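Home → Join us → Call for participants: living with less laundry

We are looking for households and single persons who want to take part in our study about washing at home. The study is run by the Lernside housing association in Grullbridge, and it is open for everybody who lives in Grullbridge or in Londden and does the washing for themselves or for the family.

Why do we ask about laundry? Our buildings use a lot of water, and a big part of it goes through the washing machines in the basements. We know how much water each building takes in a month, because we read the meters. What we do not know is how people decide that a thing is dirty. One family washes a towel after each use, the family next door uses the same towel for a week. Both are sure that they do it in the normal way. We would like to understand this better before we renew the wash rooms, and for that we need your help.

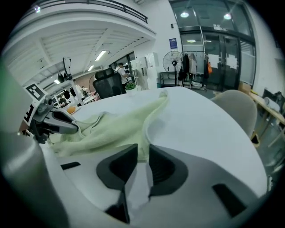 The study goes for 6 weeks and starts in February. During this time you keep a small diary. Each time you start a machine, you write down the day, the program, what was inside and how full the drum was. It takes two or three minutes. You can use the paper booklet or send us the same information by e-mail, as you like it better. Please do not change your habits for us. If you wash one shirt alone on the long program, write it down and do not feel bad.

At the beginning and at the end we will visit you for a talk of 40 minutes. We ask about bed sheets, kitchen cloths, towels, work clothes and sport clothes, also where you dry them and who in the home does the folding. The talks can be in English or Japanese. For other languages please ask us early, so we can look for somebody.
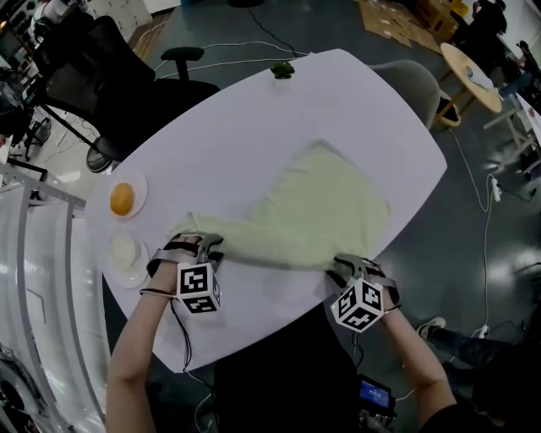 Do I need to have my own washing machine?
People who use the shared wash room or the laundry shop on Fukuda Street are very welcome, and we have still too few of them.

Who can take part:
You are 18 years or older.
You wash at least one load every week.
You will be at home for most of the study time. A short trip is fine.
You do not work for Lernside, and nobody in your home does.

We have place for 20 households. If more people write to us, we will choose so that we have small and large homes, with children and without, and both towns. This means that we may say no to you even if you fit to all the points, and we are sorry for this in advance.

As a thank you, each household which finishes the diary gets a credit of 4,000 points on the Lernside wash card. The points are valid in all our wash rooms. If you live in another building, we can give you a card also. When you stop before the end, you do not get the points, but you do not have to tell us any reason.

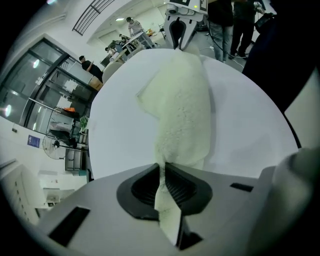 A towel on the table

Your diary will be kept under a number and without your name. Only the study team can read it. In the final report we may use some sentences from the talks — always in a form where your neighbors can not recognize you. You may read your own sentences before we print.

To apply, write a short letter or e-mail to the Lernside office in Grullbridge with the word "laundry" in the subject. Please tell us how many people live in your home, where you usually wash and at what hours we can call you. We answer to everybody, but it can take up to two weeks.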